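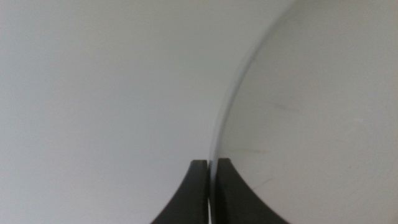
Dunkel, matt, ganz schmaler Spalt dazwischen.

Blog > Unterwegs > Bahn

Lesezeit: 2 Minuten

Jetzt bin ich die neue Strecke nach Sollness also auch mal gefahren! Im August haben sie ja das zweite Gleis freigegeben, 29 Kilometer, und ich hatte mir fest vorgenommen, gleich in der ersten Woche einzusteigen. Hat dann doch etwas länger gedauert (Erkältung, Umzugskram, das Übliche).

Los ging es morgens um 8 in Nirngate. Früher stand man hinter dem Bahnhof erst mal am Ausweichgleis und wartete auf den Gegenzug, manchmal so lange, dass der Kaffee kalt war. Jetzt rollt man einfach durch – herrlich! Der Wagen war gut gefüllt, aber ich habe noch einen Fensterplatz auf der Flussseite bekommen.

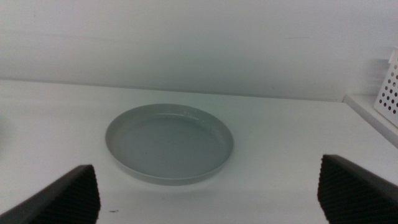 Flache graue Schale auf weißem Tisch.

In Cheetham bin ich kurz raus, weil ich den neuen Bahnsteig sehen wollte. 221 Meter lang, da passen endlich die langen Züge hin. Das Dach reicht leider nur über die vordere Hälfte, und die Anzeige zum Bus hängt so, dass man sie von der Treppe aus nicht lesen kann. Leanne Fairclough hat mir deswegen schon geschrieben, sie pendelt dort täglich und wünscht sich vor allem mehr Fahrradständer. Unterschreibe ich sofort.

Was noch fehlt, ist der Abzweig nach Cunadon. Der steht seit Jahren in jedem Plan und rutscht jedes Mal wieder nach hinten. Schade, die Trasse liegt ja noch da, nur eben voller Brombeeren. Zurück habe ich den Zug kurz nach vier genommen und bin prompt bis Nirngate eingeschlafen.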